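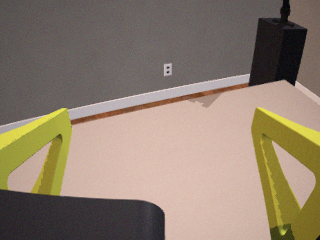

CLUB VISITS / Robotics

I had been promising Lesia Karpenko for most of a year that I would come and see what her students get up to at the Dallard school, and I finally made it over for their October open evening. I got lost twice (the entrance is around the back, past the bike racks), and by the time I found the right room Lesia was well into her welcome and somebody had kindly saved me a chair and a piece of plum cake.

The club has 12 members this year, and most of them had never written a line of code before they joined. They do nearly all their work in simulation, with the arms, the table and everything on it drawn by the computer. Lesia told us she used to apologize to parents for that, and then she noticed the students were trying ten times as many ideas as they would have dared to on real hardware. A pair of real arms would also eat up the 800 dollars the club gets from the school and then some.

The big project is for the Hrytsenko Cup, which asks teams to make two arms work together on a shared table. Ivan Boiko and Shanti Negi took turns at the laptop, and I have to say they were wonderful hosts - patient with the little brothers and sisters, patient with me. Shanti explained that getting one arm to a block is a week's homework, but getting two arms to agree about the same block has kept them busy since school started. If one of them is a little early, the block gets shoved, and then the other is reaching for a spot where it used to be. They keep a log of every attempt, and they had just gone past 2000. Ivan scrolled through it for us, pages and pages, with notes in the margin like "elbow again" and "ask Lev." 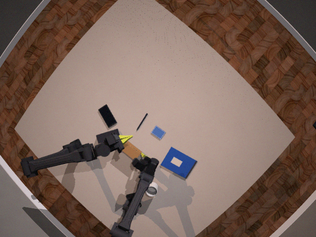
Lev Stasiv felt the club should spend less time on the arms and more on the clutter, and he told us so over the cake. His argument was that any team can tune its code for a bare table, and the judges know it, so every practice run ought to begin with things lying at odd angles. Shanti said that was fine as long as he was the one setting them out. He agreed, which got a cheer.

We then had a long and very friendly discussion about scoring that I only half followed. The rules give 11 minutes per team, setup included, and there is some disagreement about whether a restart counts as setup.

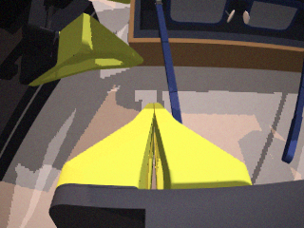 Lesia thinks it does, Ivan has written to the organizers to ask, and meanwhile they are practicing as if it does, so a restart costs them dearly. I liked that very much. It reminded me of my old track coach, who always had us run the hill first.

Before I left I sat down at the spare laptop and tried steering one arm by hand. Goodness, it is hard! You think you are right over the thing, you tip the view a little, and you are nowhere near it. A girl of maybe nine took over from me and did a good deal better.

The regional round is in Ultthorpe, and families are welcome to ride along on the bus. If you would like a seat, or have an old laptop you could part with, leave a note for Lesia at the school office.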